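Notebook, April
Adhesive drawer, Skultstead bench — entry by S.

Tuesday, 9:40. Continuing the label peel work. The question left open last week was why the Dronder stock lets go of polypropylene tubs after a night in the cold room when the same roll holds on glass. Telmo Cifuentes thinks it is the liner. I think it is the surface of the tub, or what is left on it from molding.

Stock on hand: one roll Dronder matte, one roll Skistis gloss, both opened in March. The Skistis roll had been stored on its side and the outer turns are telescoped. Cut those off and discarded them. The core end was flat and usable.

Prep. Tubs wiped once with isopropyl on a lint-free pad, one direction, left to flash off on the rack. A second set left as received. Glass slides wiped the same way. Labels cut to the short template with the grain marked on the back, applied by hand, one pass of the two-kilogram roller each way. No second pass. Last time I rolled some of them twice and could not say afterward which.

Dwell at room temperature before the cold room was one hour. The sheet in the binder says 20 minutes, but that figure was written for paper cartons and should be struck out.
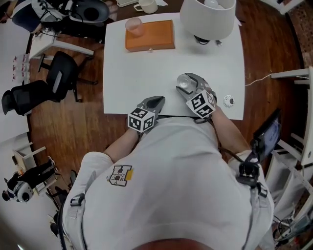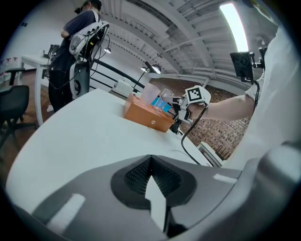 Does wiping the tub with isopropyl fix the lifting?
It reduces it. Wiped tubs kept their labels flat along the long edges, with some lift left at the corners, and the unwiped tubs lifted along one full side.

11:15. Peel on the tensile stand, 90 degrees, 300 mm per minute, 400 g cell. Zeroed between strips. Matte on wiped polypropylene peeled clean, with a steady trace after the first few millimeters. Matte on unwiped polypropylene gave a sawtooth trace and ended well below 100 g. Gloss on either tub sat between the two. Glass went over 200 g for both stocks and I stopped those early to save the strips.

The sawtooth is worth keeping. It looks like stick-slip, and the ridges left in the adhesive line up with the peaks when the strip is laid next to the printout. Taped one strip to the facing page.

Liner check, for Telmo. Peeled the liner off a fresh length of matte, laid a different liner on it, left it under the plate over lunch, then applied as before. No change I would defend. This does not clear the liner, only this batch of it.

14:30. Called the tub supplier, Ursu. They confirmed a slip additive in the current resin, and would not say how much. It comes to the surface over weeks, so older tubs should be worse. We have a sleeve from the previous order at the back of the top shelf — run those next, wiped and unwiped, before anyone changes the label stock. Sepehr Shojaei is holding the reorder of 3,000 until then.

To do: replace roller sleeve, nicked on the left. Ask for an unfilled tub with no additive as a control. Strike the dwell line in the binder.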